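Stalar Manipulation Lab
Gripper and wrist camera comparison – minutes of meeting, January 13, 2026

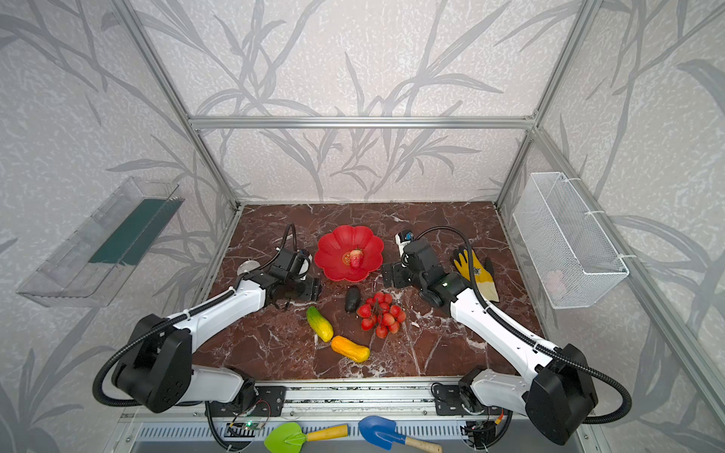
Two-arm cell with artificial produce set, red plate at centre.

1. Previous minutes
Accepted with one correction: the Kostitow fingers were tested at the lower force setting, not the default.

2. Gripper trials
Both candidate finger sets, Kostitow and Batista, have now been run on the produce set. The strawberry-to-plate task gave no useful separation between them. The lychee bunch did: the Batista fingers closed on single fruits and let the bunch swing, while the Kostitow fingers took the stem more often but needed a slower approach. The eggplant remains the hardest item for both. Slip on the glossy surface was logged in roughly 5 per cent of lifts with Kostitow; the Batista figure is not yet available as the force log was overwritten.

Agreed to keep the bitter melon and squash in the set. The work glove stays in as the only soft item until a second is chosen.

3. Wrist camera
Colour balance drifts when the gripper is close to the red plate. Exposure to be locked for all comparison runs. A plain grey plate was proposed as a control – no decision.

Cable loop at the right wrist to be checked at full joint rotation before the next long run.

4. Controller
Ivent firmware was updated on both arms. The left arm dropped its connection 3 times in the overnight test of 1,000 cycles; the right arm did not. Swapping the left and right control boards was agreed as the first check. If the fault follows the board, it goes back to the supplier.

5. Garden tools
Toy shovels to be added as a handle-grasp task. Start pose not settled. One view was to lay them flat on the tabletop, the other to hand them over between arms. Deferred.

Actions
– Repeat Batista eggplant lifts with logging on: gripper group
– Lock exposure and record setting in the run sheet: vision group
– Swap boards, rerun overnight test: controls group
– Draft shovel task, both versions: gripper group

Finger selection to be made by June.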